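Speaker notes — "Does the sink need a system?"
Flostell community room, evening session, starts 7 p.m.

Slide 1. Title only. Wait for the chairs to stop scraping.

I was asked to talk about how to wash dishes better. I'm going to spend most of my time asking whether the advice we get on this is any good. I read a lot of it over the past year. Most of it I wouldn't repeat to someone I liked.

Ask for hands: who rinses before washing? Who fills the basin? Who does it under a running tap and feels a bit guilty? Leave the last group alone, I'm in it.

Slide 2. The Uris leaflet

You may have had this through the door. It says a household can save 1,152 dish-washing minutes a year by sorting everything by type before the water goes on. Read the number out slowly. Then ask where it comes from. I wrote to them in October to ask exactly that and got a second copy of the leaflet.

Divide it out if anyone wants to. It comes to a little over three minutes a day. I can lose three minutes looking for the lid of something. And the leaflet doesn't say if the sorting itself was timed. I suspect it wasn't.

(If Iveta Charvát is in the room, she'll want to defend sorting. Let her, but keep it short.)

Slide 3. The order of washing

The standard rule: glasses, cutlery, plates, pans. Clean things first, greasy things last. I don't have a quarrel with it. It keeps the water decent in a filled basin. Under a running tap it matters a lot less, and most of the articles that repeat the rule never mention which way they're washing.

What I do object to is the version with 13 steps. I tried it for 17 evenings. By the second week I was doing four of the steps and pretending about the rest. The glasses looked the same to me and to my sister, who didn't know I was doing anything.

Slide 4. Products

Go fast here. Vununus make a soap that claims to need half as much. Half as much as what? Jacquet sell a brush with a soap tank in the handle. Mine leaked in the drawer. I've gone back to a squeeze bottle and a sponge — you may have better luck.

Don't get dragged into dishwashers. If it comes up, say that's another talk.

Slide 5. What's around the sink

This is the part I do believe in, with reservations. Before buying anything, look at how much has ended up standing at the back of the counter. The soap, the filter, the hose that goes with the filter, a tub of something. Each one came with a good argument. Together they're what you reach over every time, and what you have to wipe behind.

Then look at the front. A plate left on the counter next to the basin is fine. People get told off for that in the magazines and I can't see why. It has to go somewhere while your hands are busy. 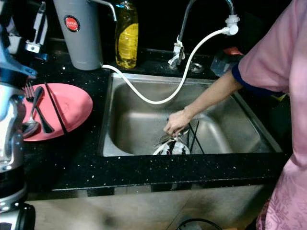

Bastien Hoarau told me after the last one of these that I was being unfair to filters, that his has sat by the tap for years and the only thing it ever got in the way of was a vase. He also said that dark counters are worse than clutter, as every dried drop shows on them and he ends up wiping twice.

I give him the drops. On filters I still say measure the reach first. If you have to move the hose to rinse a pan, the thing is in the wrong spot, whatever the installer told you.

Slide 6. What I'd keep

Scrape before you wet. Change the sponge sooner than you want to. Put knives in last and never leave them under suds. Let things drain if there's room, and dry them if there isn't.

That's all I'm willing to stand behind. I looked for more and didn't find it.

Slide 7. Questions

Someone will ask about cold water. Say I don't know — it seems to work on a cup and not on a roasting pan, and I haven't seen a test I trust.

Lights up. Return the clicker to the front desk.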